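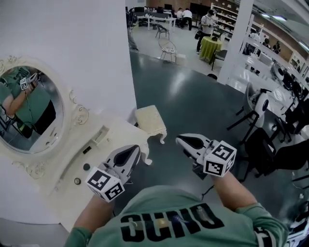 Mint-green sweatshirt, dark-green floor.

Print | E-mail

Pondov Household Sayings: Data Card

Release of Dec 21, 2021

Summary

The collection holds 1,981 proverbs, sayings and fixed expressions recorded in Pondov and the neighboring district of Sillow. Each entry gives the saying in its original spelling, a plain English gloss, and a note on when speakers would use it. The text is intended for teaching, dictionary work and the study of regional speech.

Contents

sayings.csv: one entry per line, in five columns (id, saying, gloss, usage, place)
variants.csv: alternate wordings, linked to the main file by id
sources.txt: printed and handwritten sources

Usage notes may run up to 2,000 characters. Longer notes were shortened by the editors, and the full text is kept in the Clutisness archive — requests should name the entry id.

Known limits

Weather and farming are covered far more fully than trade or schooling. A total of 337 entries have no place recorded and are marked "unk" in the last column. Spelling has not been made uniform. Users who sort by the saying column should expect the same proverb to appear under different letters.
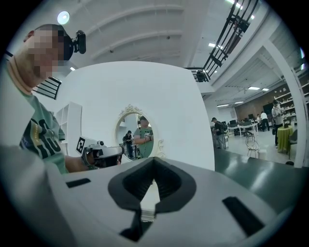

A reader of the March draft wrote that several Sillow sayings had been glossed too politely, and asked that the blunt sense be restored. The editors agreed. The revised glosses carry the tag "rev" in the usage column, and the earlier wording has been moved to variants.csv.

Entries taken from the Vasilakis almanac were checked against the printed pages. Where the almanac and a spoken version disagree, the spoken version is given first.

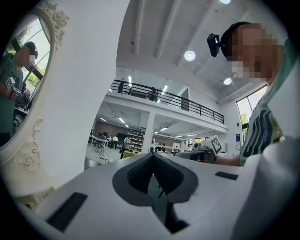 The almanac's own numbering is kept in sources.txt so that older citations can still be followed. Page references are to the second printing — the first has no page numbers after the calendar section.

Terms of use

The files may be copied and adapted for noncommercial purposes with credit to the Pondov collection. Corrections should quote the entry id and the proposed wording.

Print | E-mail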